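Home | Builds | Workshop Notes | About | Older posts

The gripper is built. I'm still not sold.

Friday, September 26, 2025 -- posted from Ilerville

I said in the last post that I'd give the Pastik plans a fair go before complaining about them. Fair go given. The plans claim 12 hours from bare parts to a working hand-held gripper. I was past 20 before the two fingers closed evenly, and a good part of that went on the left linkage, which I'd put together with the spacer on the wrong side. My fault, but the drawing could have been a lot clearer.

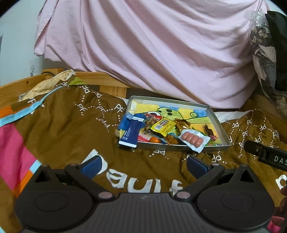

Photo: the author

The blue pads are the part I argued about most at the shared workshop. The build notes swear by them for picking up small awkward things, and every video shows them lifting a neat wooden cube. Who needs help lifting a cube? I wanted wrappers, blister packs, things with slippery edges and no good place to grab. A metal tray on a duvet is a fairer test in my book, as a soft surface lets everything shift under you.

I also don't believe the numbers people post. One builder reckons on 400 grabs without a miss. With what, and who was keeping score? My own rule is that a grab only counts if the thing gets all the way to the other container, and I write the misses down too.
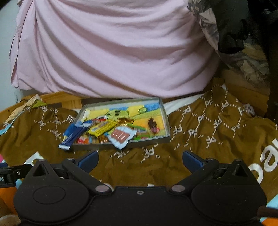

Pivot play is my real gripe with this design. The Usuga forum says to tighten everything until the wobble goes, but then the fingers bind and you end up squeezing far harder than you should need to. I backed mine off a little and put up with some slop. The big silver caps where the linkage arms meet the body look sturdy enough, and I'd still like a proper bearing behind each one. Something like that long navy bar lying across the corner of the tray is what I'd use to judge it, because any twist in the fingers ought to show up at the far end.

The Trurix board can stay in its box for now. Putting a motor on a hand tool that I haven't learned to trust by hand seems backwards to me, and I've seen too many half-finished arms on workshop shelves. I've got 8 spare screws left over, which the parts list says I shouldn't have, so that's tonight's job.

Last updated in November: spare screws sorted, left side still loose.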